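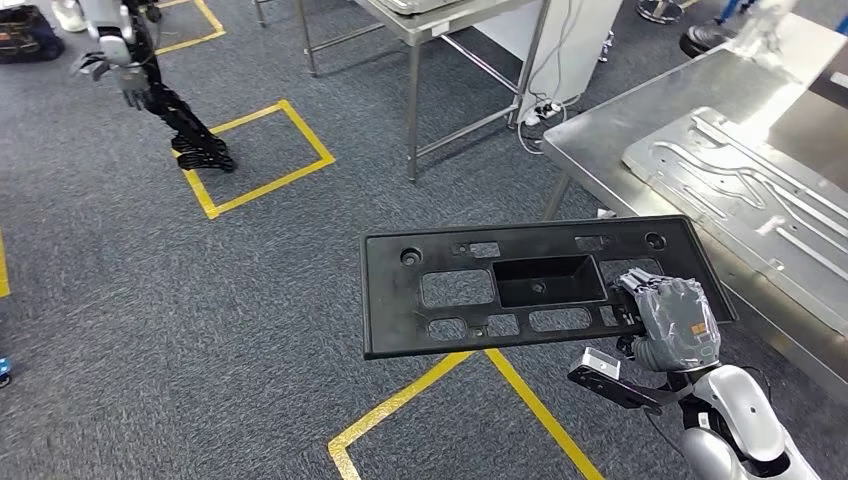

Glenys Mellor asked whether the grip force really has to be set again for each hand, given that both come from the same batch and the numbers looked the same on her screen. It does. The tendons settle differently in each hand, and a value copied from one to the other can be off by enough to drop a panel or bend its rim. Work through this section once per hand, and again after a glove change.

4. Comparing hands on the flat panel

This section covers the panel lift with the Prinon hand and the older Brultix hand. Section 3 (homing and joint limits) must be complete for both. Allow 120 minutes for the full comparison, including the glove change.

4.1 Before you start

1. Check that the floor tape outlines are complete. Replace any strip that has lifted.
2. Clear loose cables from inside the taped outlines. Power strips may stay on the floor outside them.
3. Place the jig plate on the steel table and push down on each corner. If it rocks, shim it before going on.
4. Inspect the glove on the hand under test. Look at the fingertips and the inside of the thumb. A shiny patch means the glove is worn and the results will not compare with earlier runs.
5. Check that the wrist bracket is tight and that the device on it does not touch the forearm casing at full wrist bend.

CAUTION: Stay outside the taped outlines whenever the arms are powered. An open hand hanging at rest can still move when the controller starts.

4.2 Setting the grip force

1. Start the Ene controller and wait for the status line to read READY.
2. Open Hands, then Force, and select the side. Left and right are the robot's left and right.
3. Enter 8 as the starting value. The scale has no units and is not the same as the scale used in controller version 7.
4. Hold the panel by its middle and offer one end to the open hand. Keep your own fingers away from the cutouts.
5. Press Close. The fingers should wrap around the edge and stop.
6. Pull the panel gently along its length. If it slides, raise the value by one and repeat from step 4.
7. When the panel holds, write the value on the run sheet and press Save. Values that are not saved are lost at power off.

Note: The panel is held from one end in this test, so its weight turns the wrist. A small dip at the free end is normal. If the dip keeps growing while you watch, stop and check the wrist brake.

Note: Do not close the fingers through the openings in the panel. The Brultix fingertips are thick and tend to jam there. The Prinon tips fit but can catch on the way out.

4.3 Running the lifts

1. Load the program PANEL_FLAT.
2. Set the repeat count to 300 for a full run. Short runs are fine for checking the setup but should not go into the comparison table.
3. Press Start and watch the first few lifts from the keyboard.
4. Record every drop, slip and missed grasp under its own heading. A slip is any movement of the panel in the hand that does not end in a drop.
5. At the end of the run, check the panel rim for marks before putting it back on the shelf.
6. Change to the second hand and repeat from 4.1, step 4.

CAUTION: If the panel falls across a tape line, press Stop and wait for the arms to power down before you pick it up. Pause is not enough - the fingers stay live.

4.4 Reading the results

Compare slips first. Drops are rare with either hand, and one bad panel can account for all of them. Horațiu Chiriac keeps the comparison table and will want the glove number and saved force value with each run.

The Prinon hand closes more slowly, so its cycle time is longer. Do not raise the closing speed to match. Above the default speed the fingertips bounce off the rim and the slip count stops meaning anything.

If the two hands differ only in missed grasps, repeat the camera alignment in section 2 before blaming the hand. Send run sheets to Vasilică Bratu. Section 5 covers the same test with the panel held on edge.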